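Workshop > Materials > Interviews

Shape blocks and the board underneath them
April
By Zulkifli Mandagi

Charalambos Sotiropoulos has made shape blocks for Avari for 10 years, and for most of that time he has worked from the same drawing set. The sets are sold to nurseries and therapy clinics. He calls them "the small goods," to separate them from the furniture made on the other side of the building in Hiltincombe.

I asked first about tolerances. "The flat tops have to be flat," he said. "A child will stack a cube on a cylinder, then a cylinder on a star. If the top is out, the stack leans, and the child thinks the fault is theirs."

The cube and the cylinder give him little trouble. The star is the slowest shape to finish. Its inside corners hold paint, and a thick corner takes longer to cure than a flat face. He brushes them out by hand before the second coat. The heart has one inside corner, at the notch, and gets the same treatment.

"The prisms are the other way around," he said. "All outside corners. Paint pulls away from a sharp edge while it dries, so you break the edge first. Two strokes with fine paper. Three is too many on the triangle."

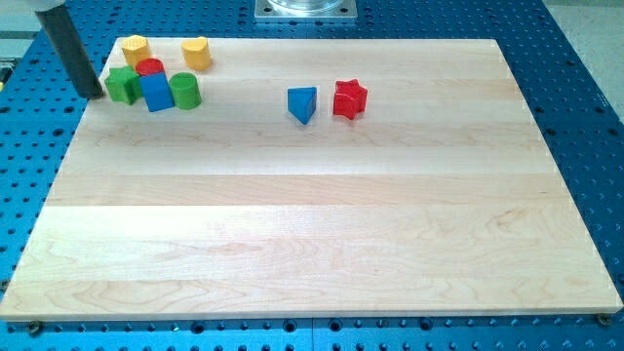
Shape blocks on a light wooden board, on the perforated metal table.

The colors are yellow, red, green and blue. Sotiropoulos checks a new batch against an older one under the same lamp, and he looks at the sides as well as the top. "People match the top and forget the side. The side is in shade most of the day. A green can go nearly black there if the mix is heavy."

He prefers to look at blocks on bare wood. A white sheet throws light up into the lower edges, he said, and a painted surface shifts the color. He wipes the board with a barely damp cloth and stores it flat.

The last order from Fondden was for 1,965 blocks, which took 25 working days with two people painting. Rejects came to almost 300. I said that seemed high. "It was a damp month," he said. "Most of them were stars. We sanded them back and painted them again."

Asked whether he would change any of the shapes, he named the hexagon. He would make it slightly taller so that it could be gripped from above more easily. The drawing belongs to Malinowski, and he has sent a note.

Comments

R.T.
What grit for the edges? "Fine" covers a lot.

Z. Mandagi
He uses 240 on the prisms and 320 between coats.

plainjoint
We had the same problem with paint in star corners. A cut-down stencil brush worked for us.

Odile
Is the heart sold separately? Ours is lost.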